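Home Datasets Models Docs Community Sign in
Search datasets, tags, authors

# Nutow Bin Clearing – Data Card

Version date: 26 March 2026

## Summary

Nutow is a collection of 753 recorded bin-clearing runs from the Lolham parts hall in Koltville. It is published by Öztürkmen together with shift notes from the hall, so that changes in staff duties can be studied alongside the robot's work.

## Contents

- runs/ – one folder per clearing run
- notes/ – 200 shift notes, with personal details removed
- roles/ – duty lists from before and after the change

## Effects on staff

Before automation, emptying bins by hand was a full-shift duty. The 38 employees of the hall now rotate through loading, checking and recovery. Recovery means freeing a part the arm cannot grip, and it requires 8 hours of training. Reaching and bending have decreased according to the notes. Several employees also report that waiting on the arm is tiring in its own way, and that they have less time to talk with coworkers.

## Work setting

Blocks lie in a gray metal bin and are picked up by a KUKA arm with a metal gripper. 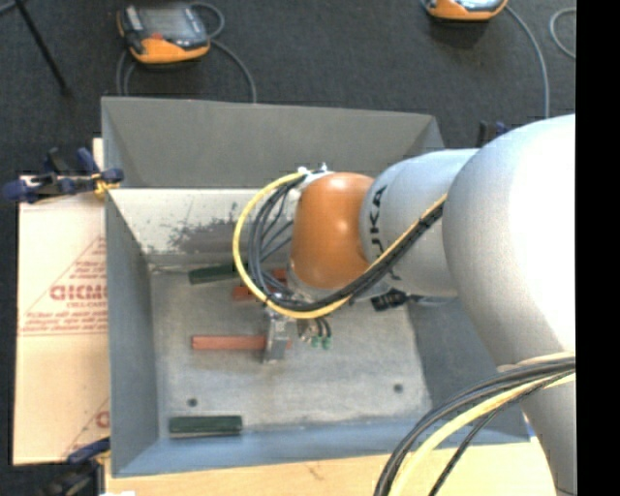

Blocks close to a wall account for most recovery calls. Staff asked in December for the right to pause a run without a supervisor – this was granted, and paused runs are kept in the release.

## Limits

The notes cover one workplace only. They should not be used to rate individual employees or to set staffing levels elsewhere.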